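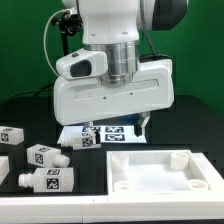

2. Survey of bus riders, Skelbridge line

Handed out paper forms at the Paredes stop and the two after it, mornings only. 74 forms given out, 43 came back filled in. Rest blank or never returned. One had only a phone number on it, not counted.

Main question was why people stopped taking the bus. Most common answer: the transfer. Wait is too long and theres no shelter. Fare came second, which we didnt expect after reading the city page. 7 people wrote that they never knew the route had changed.

Ridership numbers are from the December 2020 sheet, 1,592 boardings for the month. January sheet was missing two days so we left it out of the chart.

Problems: question 4 was worded badly ("do you not use the bus less"), answers to it are useless. Also nobody asked evening riders. Should of done that.

3. What we would change

Shorter form. Fix question 4. Go back in the evening, and get the stop by stop counts before writing the questions.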